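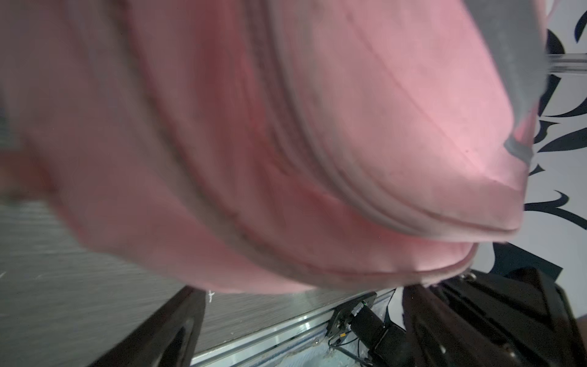 Pink fabric held over a metal worktable by a gripper.

Can robots do chores yet? Frequently asked questions

Can a robot fold my laundry?
Sometimes, slowly, and usually one kind of item at a time. Towels are the easiest. Sweatshirts are harder, and fitted sheets are still mostly out of reach. On our bench at Holham, the Flira arm setup takes 46 seconds to fold a hand towel when the first grab is good. A person takes a few seconds.

Why is cloth so difficult?
A box keeps its shape when you pick it up. Cloth changes shape every time it is touched, and it hides its own corners and hems. The machine has to find an edge it can hold, and a fold can look a lot like an edge.

How often does it get it right?
In January we ran 595 folding attempts with mixed items. Towels did well. Anything with sleeves did poorly, and most of the failures came from grabbing 2 layers of fabric when one was wanted. Tainá Evangelista keeps the results sheet and will send it to anyone who asks.

What about dishes?
Loading plates into a rack works if the plates are all alike. Mixed cups, pans and cutlery do not go well. We don't test with glass.

Can it clean a bathroom?
No. Wiping a flat counter is possible. Scrubbing around fixtures is not something we would leave a machine to do alone.

Are shop-floor jobs any easier?
Yes, in general. Parts are the same size and arrive in the same place. The Caldeira shop uses one arm to move cut blanks from a bin to a press, up to 200 per shift. Somebody still has to refill the bin and clear jams.

Should I wait to buy one for my home?
If you want it to save time, wait. The home machines we have tried needed a person close by for most tasks.

Will you test the Grokavness unit?
It is on the list. We have no date for it.

Can I visit?
Friday afternoons, by arrangement. Write to Emerson Leite at the front office. You may bring a towel or shirt of your own to try, but please leave out anything with loose buttons or long drawstrings.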